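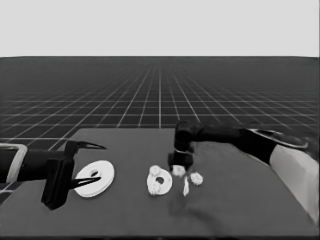 Who Pays When the Polling Place Moves?
A report for our Local Government class
By Imelda Espiritu and Crisanto Lacson

When we started this project back in August, we thought we would be writing about voter turnout, and we had a whole outline for it. Then Crisanto's aunt mentioned over dinner that her polling place in Listmont had been moved across town, and that the township was still arguing with the county over the bill for the ramp at the new building. We liked that question so much that we threw out our outline (sorry to our teacher, who had already signed it!).

Listmont used to have 2 polling places, one at the Galang Street school and one at the old grange hall. The county closed the grange hall because the front steps were too steep for many voters, and everyone we talked to agreed that something had to be done about them. The trouble came afterward. The county picked the new building, but the agreement it has with the township says that the township pays for "site preparation," and those two words are what the whole argument is about.

We went to the Wednesday evening township meeting and stayed to the end, which was after 10 p.m. We learned a great deal about culverts before our item came up. The supervisors said a permanent ramp is a building improvement and belongs to whoever chose the building. The county's letter, read aloud by the clerk, said a ramp is exactly what site preparation means.

We also gave a short survey to 13 voters outside the library. Most of them had no idea there was a dispute, and several were mainly worried about the longer drive. One lady kindly talked with us for half an hour about how her late husband used to bring doughnuts to the grange hall on election mornings.

Our survey was small and we only asked people who happened to be going to the library, so please don't take it as the opinion of the town. If we did this again, we would ask for the county agreement much earlier, as it took us weeks to get a copy.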